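The pharmacist who wants your leftovers

By Decha Thepsuriya
November

Jirayu Luangrath keeps a bucket behind her counter for returned medicines, and she would like it known that the bucket has standards. No needles, no batteries, no dog worming tablets, though she has received all three, once in the same sandwich bag.

"People are very generous," she says. "They'll bring me anything."

Luangrath runs the Nilsuwan pharmacy, a narrow shop between a bakery and a tax agent, and for the past year she has been weighing, sorting and writing down every unwanted medicine that comes across the counter. The tally stands at 3,073 packets and bottles. Of those, 1,327 had never been opened.

She found that second figure more annoying than surprising. "I dispensed a fair few of them myself. I recognised my own stickers."

The commonest items are antibiotics and strong painkillers, usually from a course somebody gave up on halfway. Then come the blood pressure tablets. Luangrath has a theory about those, which is that people feel fine, decide the tablets were never needed, and keep collecting the repeats so as not to upset the doctor.

"It's terribly polite," she says. "It's also your kidneys."

Her oldest return was a cough mixture older than her shop assistant. The label had gone brown and the owner wanted to know if it was still good. He took some persuading.

Where the stuff lives at home is a subject she can go on about, and does. The bathroom cabinet is the worst spot in the house, being warm and steamy. The car glovebox runs it close in February. Handbags and coat pockets worry her more, especially where there are toddlers or visiting grandchildren, and she asks customers to go through their clothes before they come in.
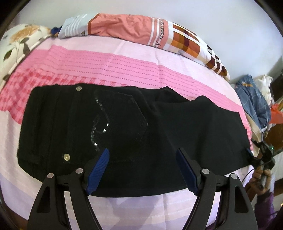

Check the pockets, says Luangrath, including the fancy ones.

She is less patient with the toilet. Flushing tablets sends them into waterways, and the kitchen bin is no better once a child or a labrador has got the lid off. The bucket goes off to be incinerated when it's full. Customers pay nothing and don't have to explain themselves, although most do, at length.

I ask whether the counting has changed anything. She thinks about it while serving a man who wants lozenges, but not those lozenges.

"The clinic up the road has started writing shorter first scripts for painkillers," she says eventually. "I sent them my spreadsheet. I sent it four times."

She would like to reach 1,000 households with a reminder letter next year, and has priced the stamps, which she describes as the real public health emergency. In the meantime there is a sign in the window, lettered by her nephew, with "medicines" spelt correctly on the second attempt.

Before I leave she asks what's in my own cupboard. I mention some eye drops. She wants to know when I opened them, and I say I'd have to check.

"Bring them in," she says, and nudges the bucket out with her foot.

Recent stories
Hay fever season and the tablets that make you drowsy
Waiting room magazines: a survey
Why your flu jab hurts more in one arm
Night clinic to trial phone bookings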